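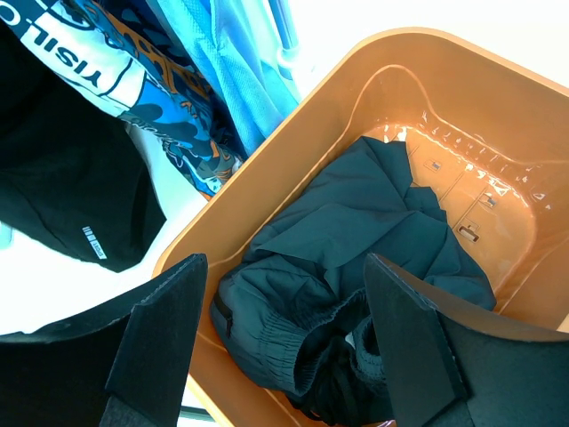
Look for the Elastic First

Magazine > Technology > Robots at Home

14 comments | 52 shares

A shirt has no fixed shape, and for a robot this is the whole problem. A cup stays a cup when you turn it. A pair of shorts thrown in a basket can look like a thousand different things, and most of them do not look like shorts.

In the Standale laboratory in Latport, a small group works on this problem since two winters. Their method is called Flestard, and its main idea can be told in one sentence. The robot does not try to understand the entire garment before it moves. It searches for one part that it can trust, usually the gathered elastic of a waistband or a cuff, and it makes its first plan from there.

"Before, we asked the computer to guess the full shape," says Harish Solanki, who leads the group. "It guessed very confidently and very badly. A sleeve became a leg. Then the arm pulled, and we had a knot."

Elastic is a good starting point because it keeps its look in almost any position. The fabric around it falls in wide, free folds, but the small pleats stay close together and in order. A camera near the fingers can find them even when the rest of the garment is crushed. Seams and hems come second in the list, and drawstrings are left for last. Solanki's students have a strong dislike of drawstrings, which look like an edge and behave like a piece of spaghetti.
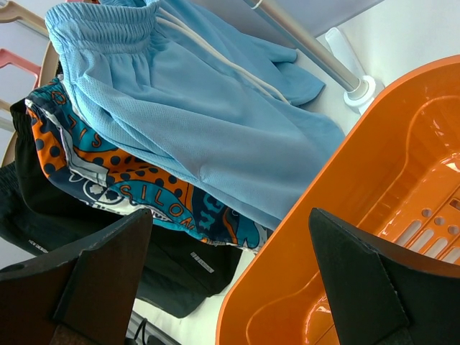 Three pairs of shorts stacked beside the basket, from the wrist camera. The drawstring on the top pair crosses the fabric.

The training was slow work. People guided the arm by hand through about 2,000 short tasks: take from the basket, put on the pile, bring to the rack. After every task the person marked the moment when the fingers should close. These marks matter more than the path of the arm, Solanki explains. The path can be a little ugly and the garment still arrives. If the fingers close one centimeter too early, they take two layers in place of one, and everything after that is wrong.

Prints were another trouble. The first version of the program had learned to follow strong lines of color, and on a plain black garment it did well enough. On a loud pattern it saw edges everywhere. The group tried to solve this with more patterned clothes in the training, but the better answer came from a simple change. The arm now stops, moves its wrist a little to the side and looks again. A printed line stays flat on the cloth when the view changes, while a real edge shifts against the things behind it. The second look costs time -- the students complained at first -- but it stayed in.

In the test that the group reported in May, the robot tried 300 first grasps on 27 garments that were not used in training. Flestard chose a usable point more often than the older full-shape program, and the difference was largest for sports clothes. With bed sheets it gained nothing. A flat sheet has no elastic, and so the method goes directly to the hem, where it is no better than the others.

The rack asks for a different skill. In the basket a garment has support from below, but at the rack the rods stand close together and the fingers must work between them. The program treats each rod as a thing to be touched gently, not only to be avoided, and it keeps the position of the nearest one in memory when the cloth hides it.

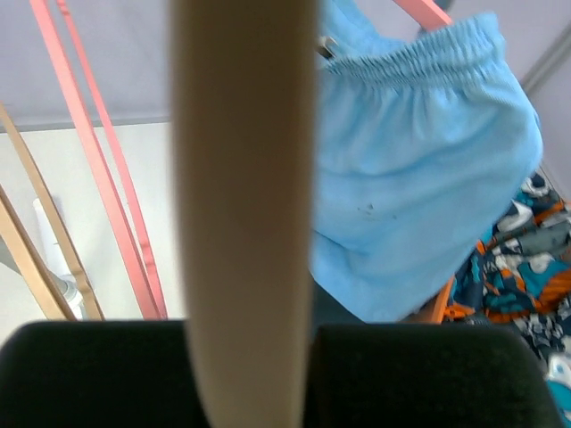

At the rack, with a tan rod between the two fingers and a light blue garment hanging to the right.

Urban, a company that runs shared laundry rooms, has asked the group if the method could be used for sorting. Solanki is interested, but careful with promises. A laundry room brings wet towels, baby socks and coats with metal buttons, and the group has studied none of these. He also thinks the arm is still too slow for paid work.

The next step is planned for single socks. They have elastic at one end only, and they are small enough that the fingers cover most of what the camera needs to see. The group is now trying a second camera, placed higher, which will watch the sock while the wrist comes down to it.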